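Open day at the Custholm robotics lab, worth going?
Posted by etlow_mike, July

I'd like to see the Inuvard folding demo.

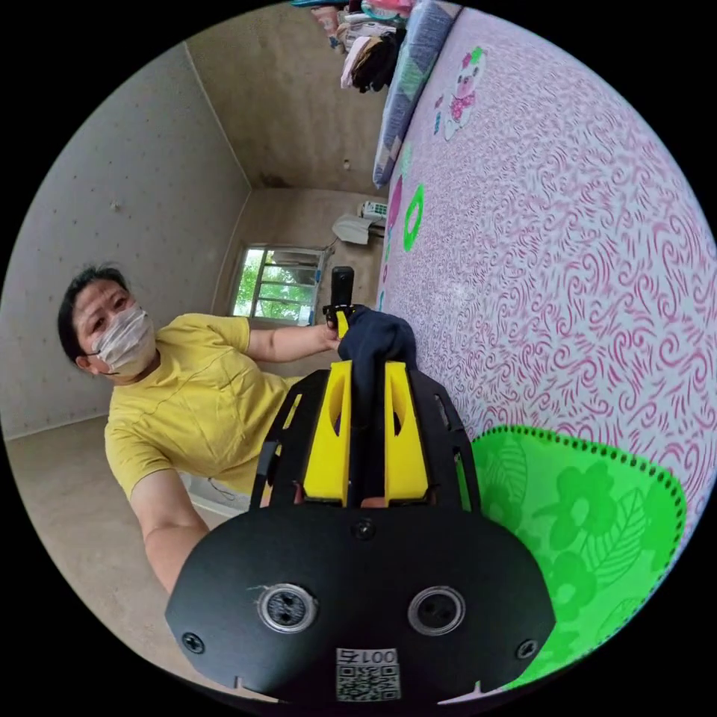

Do you have to book? Walk-ins are let in until 80 people are inside.

Štefanec
Went last year. Parking is at the back, 212 spaces. They use hand-held grippers to record someone handling clothes on a bed, 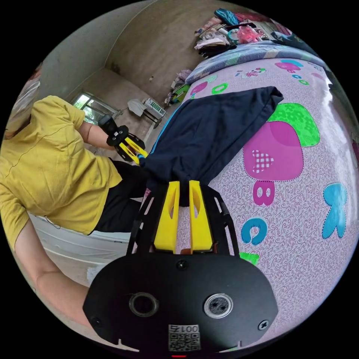
and later on a robot arm tries the same job in the main hall. Get there before 11 a.m.

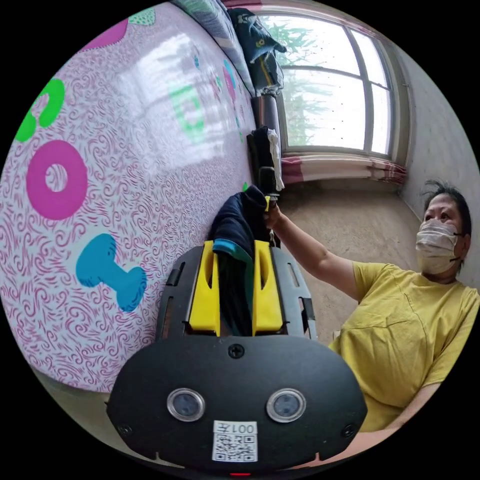 dunlin says the arm was slow but the staff answered everything.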